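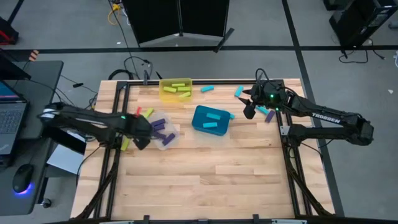
From: Ashraf Radwan
To: seedswap list
Date: 6/2/26
Re: Storing bean seed over the summer

Brahim Benkirane wrote:
> I've got more dry beans from last year than I know what to do with,
> all in paper envelopes in a shoebox in the garage. It gets really hot
> in there. Should I move them now or wait until the new crop comes in?
> Also, does anyone still have the climbing one we were calling Toom?
> Mine all got eaten by something.

Hi Brahim and everybody,

Move them now! I lost a whole year of Okar that way. The garage felt fine to me in spring, then summer hit, and when I finally sowed the seed I got three plants out of a full row. I was so mad at myself. Mine live in the hall closet now, on the floor behind the vacuum cleaner, in jars with tight lids.

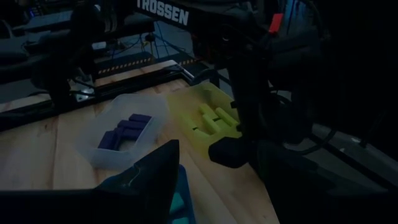

The envelopes are okay inside the jars, by the way, so don't bother tipping everything out (I did, and then mixed up two of the labels, and I still don't know which jar is Boko). Just make sure the beans are good and dry first. I whack one with a hammer – if it shatters it's ready, if it squashes I give the batch another week on a screen.

As for Toom, yes, I have plenty. I counted 333 last night while the ball game was on, and I only need a handful for my own poles. Send me your mailing address off list and I'll get some out to you. 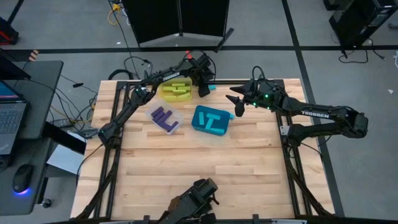 You could still get them in the ground this month if your soil is warm. Mine went in late last year and I was picking dry pods well into September. They do climb like crazy, so give them something taller than you think you need – my poor tomato cages folded right over.

Does anybody have Indum to spare? Happy to trade!

Ashraf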